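Cillaron Home Basics
Progress report to the Otora Fund
Second period, to the end of September
Report prepared Sat 19 October

1. Where we are

The grant covers two pieces of work: fitting out bedrooms in the flats at Wike Court, and the clothes and bedding sessions that go with them. At the end of September the first was finished apart from some snagging. The second is running, though it started three weeks later than the plan said.

We had 19 households on the list for the period. All have had a first visit. Most have also had the second, when we go through folding and putting away. The remaining second visits are booked for the next period and will be reported then.

2. Bedrooms

The first report described the state of the bedrooms before the work and we won't repeat it. Walls have been filled and painted in one off-white throughout. Using one colour means the touch-up tins can be kept in the store at Wallance Road and used in any of the flats. Two rooms needed a third coat on the outside wall.

Beds were the largest cost. We agreed with you in the spring that we would buy large beds where the room could take one, and we have kept to that. In practice the bed is also where most people sort and fold their washing, so the size has been useful for more than sleeping. Few of the flats have a table big enough for the job.
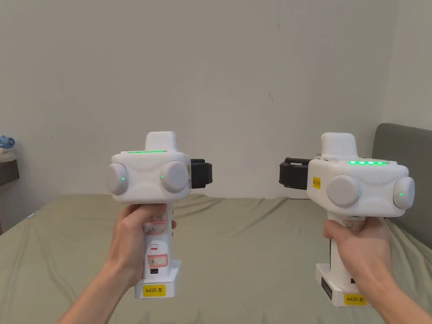

Bedroom with sage-green sheet, plain off-white wall behind.

We bought the sheets in one order. Sage green was not the first choice of everyone we asked, but it was the colour the supplier had in the quantity we needed, and it has been accepted well enough. A few people asked for white and were offered it from the reserve. Each household gets two fitted sheets and two sets of pillowcases. Duvet covers are left to the household, with a voucher towards the cost.

Some points that came up during the fitting out:

The fitted sheets crease badly when they come out of the dryer. Residents have mentioned this more than anything else. Taking them out slightly damp helps, and we have added a line on this to the sheet of notes left in each flat.

Headboards were delivered separately from the beds and one lot came without bolts. The bolts arrived eight days later. No flat was without a bed in the meantime.

The delivery firm would not carry above the second floor. We paid for a second person on those days and the cost is included in the figures below.

3. Clothes and bedding sessions

Each session is done in the flat, with the household's own washing, and takes up to an hour. It covers sorting, reading the care label, drying, folding and putting away. We had planned a demonstration in the common room followed by practice at home. We dropped the common room part after the first two attempts. People came, listened and went home, and then found that the drawers or the space they had did not match what they had been shown.

Folding takes up more of the hour than we allowed for. The method we teach for a T-shirt is the simple one. Lay it out on the bed, smooth it from the middle towards the sides, bring in one side and then the other with the sleeves, and fold up from the hem. Most adults knew some version of it already. The part that makes the difference is the smoothing, and having both bottom corners held so that the hem is straight before anything is folded over. If the hem is crooked the finished shirt will not stack.

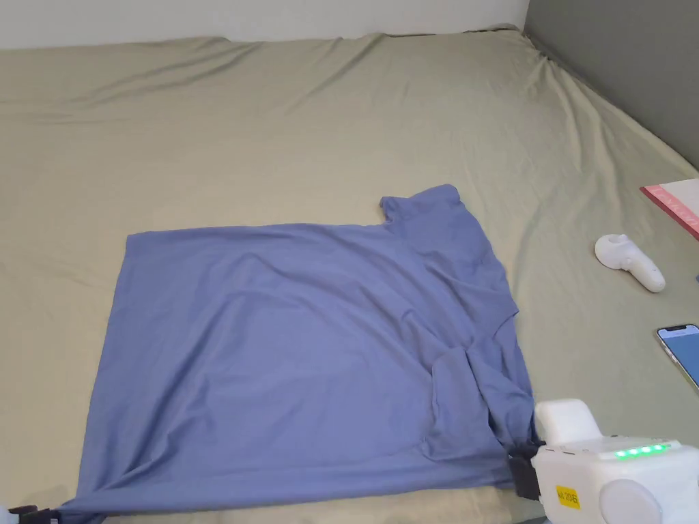 Blue short-sleeved T-shirt on the bed, partly folded, with the hem held at the corners.

We started with shirts because every household has them. Towels are easier and we now use them for the children. Fitted sheets are left to the end of the session and are optional. Several residents chose to skip them, and we have not pressed the point. A sheet rolled up and put in the cupboard is good enough.

Across the period the sessions handled 700 items of clothing and bedding, going by the tally on the session forms. The plan asked for this figure, so we give it, but we don't think it says much about how the work is going. A family of five will go through a large pile in one visit and a person living alone may have a dozen things. We would suggest counting second visits instead from now on and would like your view.

The more useful change is in where clothes are kept. On first visits we often found clean and worn clothes together in bags on the floor. On second visits the clean things were mostly in drawers or on a shelf. Where they were not, the reason was usually a lack of drawers, and this comes up again under spending.

4. Spending

Spending on bedding and small furniture in the period was £3,605, against the budget line agreed at the start. The main items were the sheets and pillowcases, the headboards, and carrying above the second floor. We underspent on drying racks, as the supplier took back a faulty batch and has not yet replaced it. That credit of £100 is shown in the attached statement.
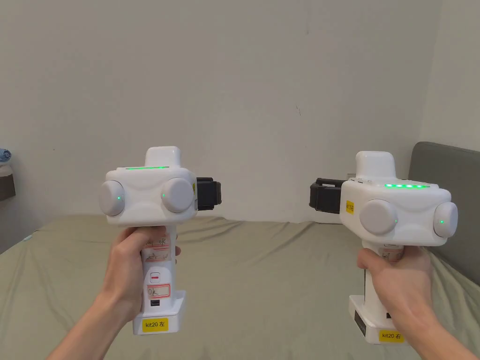 We would like to move the underspend to chests of drawers. Four flats have no drawer space at all in the bedroom, and the built-in cupboards at Wike Court are too shallow for a folded adult shirt unless it is turned on its side. Second-hand chests would do. We have had a price from the Wallance Road store which includes delivery to the flat door. If you are content with this, a short email is all we need before we order.

5. Next period

The remaining second visits come first. After those we will return to the rooms on the snagging list, mostly paint on the skirting and one door that catches on the carpet. We will also reprint the notes left in each flat in larger type, with the advice on taking sheets out damp moved to the top.

We have had enquiries from the neighbouring block, which is outside the grant. Names have been taken and no visits promised.

The statement of spending and the blank session form are attached. Completed forms are held at the office and can be seen by arrangement.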